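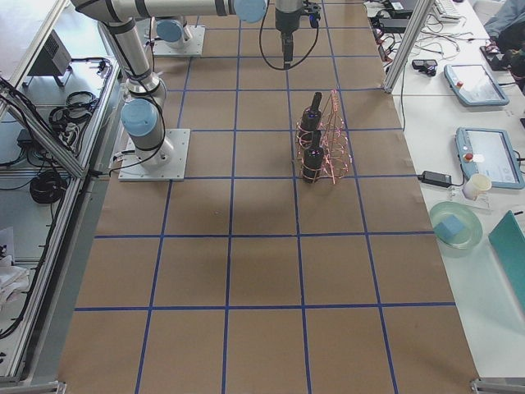
Kumberg, March

The Estetti wire tower and the Natis table grid

Hi, Inger Eyvindsson again! I've had so many notes about the pink-copper tower that it finally gets its own page, and I'm putting the Natis grid on here too because I can't imagine laying out a table without it anymore.

The tower first. It's called Estetti, and it's all thin wire, coiled and spiraled into an open lattice that tapers up to a point. No panels, no filler, just loops. I love how you can see straight through it, so it doesn't take over a room even though it's a tall-ish, showy sort of thing. The loops at the bottom are open enough to go around other objects, which I never planned, but plenty of you do it and it looks great (candlesticks, a bud vase, whatever you've got). Please don't squeeze it to make it fit. Open a loop with your fingers a little at a time and it will go where you want.

Dusting: a soft dry paintbrush, from the top down. I use a makeup brush, the big fluffy kind. Skip the metal polish, it gets into the coils and you'll be picking it out for a week.

Now the grid. Natis is a roll of plain brown kraft paper and a roll of narrow blue tape, and that's the whole kit. Cover your table, run the tape the long way first, then across, and you've got squares to set things out on. I use mine for planning shelf displays, and for wire bending, where it's handy to have straight lines to look at while you turn a piece. Press the crossings down well with a thumbnail. Mine wander a bit and I've stopped caring! If a bit of edge lifts, lay a new strip on top and keep going. 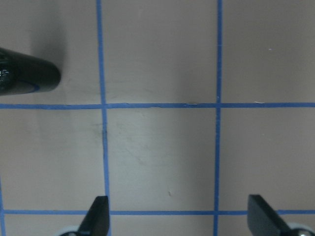
Blue tape squares on the work surface, up close.

The paper does pick up scuffs, so treat it as something you'll replace. Refill rolls are sold separately, and they fit the Oddsson wall cutter if you own one.

Item numbers for ordering: the Estetti tower is 2,816 and the Natis kit is 1,855. Refill paper comes in packs of 5. We made 1,000 towers in this pink-copper wire and I haven't decided on a second color yet, so write to me if you have opinions (I know you do).

Home Shop Wire Table Refills Contact Cart

We use cookies to remember your cart. Accept Settings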